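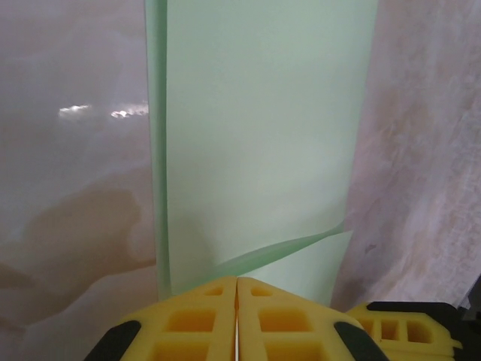 June, morning

I woke up before six and could not sleep again, so I made tea and sat by the kitchen window with the dictionary and the letter from Kirsty Merrick. She writes with a very small hand. I have read the letter three times now and I believe I understand all of it except one word, which is either "damp" or "dump." For a house this makes a difference.

She says that the upper floor of the house in Prundthorpe is free from the end of the summer, and that we may come and look whenever we like. The house was built in 1760. She mentions this in the first line and again in the last line, so I think she is proud of it, or she wants me to be prepared for the stairs.

I have lived in this apartment for long enough that I stopped seeing it. The tap in the bathroom must be closed with two hands. The neighbor above plays the same radio station from breakfast on, and I know the weather forecast by heart before I look outside. When I came here I told my mother it was for one winter. I did not tell her yet about Prundthorpe. She will ask who is going to carry the bookcase, and I have no answer.

After the tea I tried to write down what I want from a new home. It was more difficult than I expected. In my own language I would write it in five minutes, but in English every wish becomes very serious. "I require light." "I desire a quiet street." Jingyi, who has corrected my English since the evening course, says I should write "I'd like" everywhere and stop thinking. I wrote "I'd like" everywhere and it looked like an order in a restaurant.

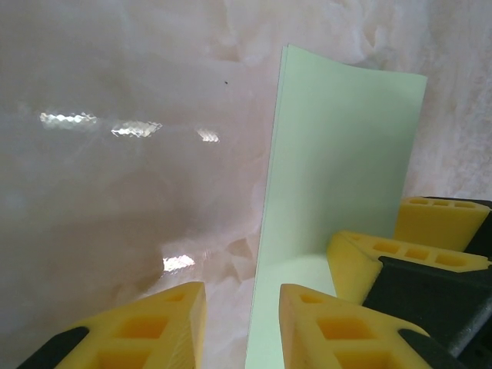

Afternoon

Minoru drove us out to see the house. By us I mean Jingyi and me, and a lemon cake that she held on her knees the whole way. The road to Prundthorpe goes through Kilside, and in Kilside there was a market, so we stood still behind a truck full of young trees for a long time. Minoru is patient in traffic. He opened the window and asked the driver what kind of trees they were. They were pears. The driver gave us much advice about pears and none about the traffic.

Kirsty Merrick is taller than her handwriting. She shook hands with all of us and put the cake in the pantry immediately, and I was afraid that we would not see it again, but later it came back on a blue plate. She showed the garden first. I wanted to see the rooms, but I think in this country it is polite to admire the garden, so I admired it. There is rhubarb, and a wall with some roses that she says are older than she is. There is also a bench where the tenant is allowed to sit "at any hour." I liked this expression very much and repeated it to myself on the stairs.

The stairs are steep and they turn to the left in the middle. Minoru measured the turn with his hands and shook his head. The bookcase will not go up. He says it could go through the window at the back if we take it apart, and that his friend Frans Claeys did such a thing with a piano. Jingyi says that the piano of Frans Claeys was never the same again. They discussed it for some time while I looked at the rooms.

There are 2 rooms and a kitchen under the roof. The first room is long and has a floor that goes down a little toward the street. If you put a marble on it, Kirsty said, it would be in the fireplace before you could pick it up. I believe she means this as a good quality. The second room is small and has a window to the east, with a deep sill where a person can sit. I sat there. I could see the church, a piece of the field behind it and the top of somebody's ladder. I forgot all my questions. I had ten of them on a list in my pocket, about heating, about the mail, about where one puts the bicycle, and I asked only about the bicycle.

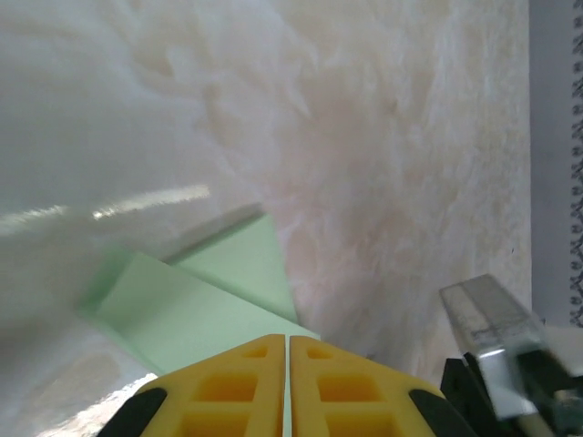

The word was "damp." I found this out because there is a brown mark on the ceiling of the kitchen, shaped like a boot, and she pointed at it and said, "As I wrote to you." A roofer from Nunder has been there in the spring and it is supposed to be dry now. Minoru touched it with a broom handle and found no opinion. We agreed that I will come once more after a heavy rain, and look at it again. Kirsty said this was sensible. She also said she will not offer the rooms to another person until then, and that was kind of her, I did not ask for it.

We ate the cake in the garden. Jingyi wanted to know who lived upstairs before, and there was a long story about a man called Rizal Sutanto who repaired clocks and had over a dozen of them on the wall, none showing the same time. He moved away to be near his daughter. Kirsty still hears the clocks sometimes in the afternoon, she says, or she hears that they are missing. I am not sure if I translated this correctly in my head, but I did not want to ask her to say it again.

On the way back we took the other road, the one along the river. It was past seven and the light was very low and yellow on the water. Jingyi slept. Minoru and I talked about rent, and if it is foolish to pay more for less space. He thinks that it is not foolish if you use the space. In my apartment I use one chair and the bed.

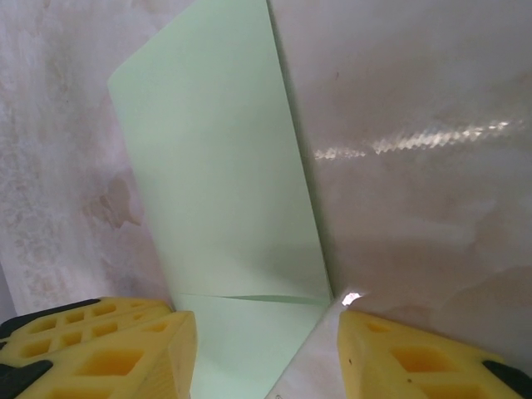 I made a small calculation after supper. The bus from Prundthorpe leaves 2 times in the morning, and with the early one I would be at work before the doors are open. With the later one I would arrive a little too late each day, and I would have to speak with my manager. I do not like to speak with my manager. On the other side, the rent includes the water, and Kirsty said that there are always too many beans in August and the tenant must help to eat them.

I telephoned my sister in Liem to hear what she thinks. She asked if there is room for a guest bed. I said that there is, if the guest does not mind to roll slowly toward the fireplace. She laughed so much that her husband came to see what happened. Then she became practical and told me to ask about the chimney, about mice, and whether the windows close well in winter. I wrote these under my other questions, so now the list is longer than before I went.

I still have to write to Kirsty Merrick to thank her for the afternoon. I began the letter twice. The first time it sounded as if I had already taken the rooms, and the second time as if I was complaining about the ceiling. I will try again tomorrow with "I'd like," and I must remember to give back the blue plate, which Jingyi took with her by mistake with the rest of the cake on it.

The forecast upstairs says rain from the west by the end of the week.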